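Putting the shopping away

From the Lilton Household Encyclopedia, a free reference kept up by its readers. Entry written by Anjana Majumder. Last revised Jun 27, 2019.

Putting the shopping away (also called unpacking, stowing or, in my mum's house, "seeing to the bags") is the household job of getting bought goods from whatever they came home in to wherever they're going to live. It covers sorting, unwrapping, a bit of decanting, and finding somewhere for the thing you bought because it was on offer. I've been asked to write this entry because I went on about it so much on the talk page, so please forgive the odd opinion!

Terms

People use the words very loosely. In Womthorpe, where I grew up, "unpacking" only meant emptying the bags on to the table, and "putting away" was the second half, when things went into cupboards. Chaminda Bandara, who wrote our entry on larders, uses "landing" for the first half, and I've pinched it because it's such a handy word. The landing place is nearly always a table or a worktop. Some houses use the floor, which is hard on the knees but gives you loads of room.

The landing place

A kitchen table is the usual choice and, I think, the best one. The trouble is that it's never only a landing place. It already has the post on it, and the utensil pot, and whatever was left out from lunch, and now there's a week of groceries on top. I used to clear mine completely before I started and I've given that up. These days I push the everyday things to the back and work in the gap at the front.

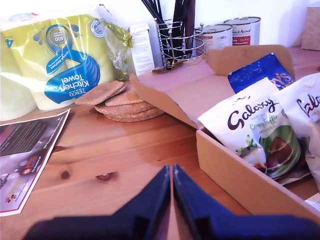 Bulky goods should go first, and by bulky I mostly mean paper. Kitchen towel and loo roll weigh next to nothing and take up half the table, so if you leave them till last you spend the whole job reaching round them. Mine go straight to the cupboard under the stairs in their wrapper, and I only open the pack when the last roll in the kitchen has run out. A multipack will stand up, lie down or go upside down without coming to any harm, so it can be wedged into all those awkward gaps that are no good for anything else.

Tins come next. They're heavy and they roll, and they do like to end up on a foot. The old advice is to put new tins behind old ones, and it's good advice, though I admit I only manage it in January when I'm feeling virtuous. Chaminda writes the month on the lid in marker pen. He once found 13 tins of chickpeas at the back of his larder this way, all bought in different months by a man who was sure he'd run out.

Biscuits, crackers and oatcakes want a proper tin or a box with a tight lid once they're open. They go soft surprisingly fast in a steamy kitchen. Don't keep them in with cake, either, as the cake gives up its moisture and you end up with dry cake and bendy crackers. If oatcakes have gone a bit limp, a few minutes in a low oven usually brings them round (let them cool before you judge them).

Leaflets and receipts deserve a mention too. They travel home in the bags and then spread. I keep a bulldog clip on the side of the fridge and everything papery goes in it, to be looked at or thrown out at the end of the month.

Sweets and chocolate

This is the part I get most letters about. Chocolate wants somewhere cool, dry and dark, away from the cooker and away from anything with a strong smell. The fridge will do in a heatwave, but it can leave a pale bloom on the surface. Bloom looks alarming and is perfectly safe to eat.

Bags are trickier than bars. They slump, they slide off one another, and they won't stack for love nor money. There are two main schools:

The box school stands bags upright in a shallow cardboard box, like records, so you can flick through them. It's cheap and it fits on a shelf.

The basket school tips everything into a basket with a handle and carries it about. It looks much nicer, particularly at Easter, and you can bring the whole lot out when people come round. The drawback is that whatever's at the bottom stays there.

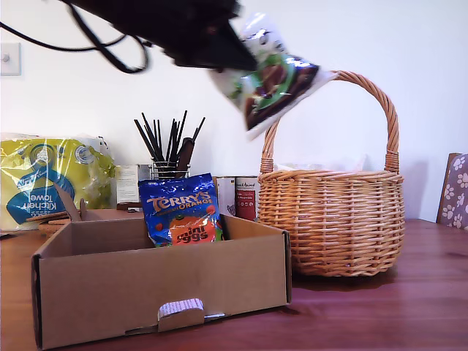

Bagged chocolate, with an open cardboard box and a handled wicker basket on the table.

I was box school for years and I've gone over to baskets. A round one with a tall handle suits me best, even though it won't go on a low shelf, as I can hook it down with one hand. Line it with something plain if the weave is rough, or the corners of the bags catch. My friend Zadora keeps two, one for sharing and one she doesn't mention. Small bags under 200 g seem to do better in a basket, and the big sharing ones are happier in a box.

How long it takes

Ten minutes, if you're on your own and the kettle isn't on. With children helping, allow more and hide the chocolate first.

See also

Larders
Biscuit tins
Carrier bags, keeping of
Baskets, cane and willow
Labels and marker pens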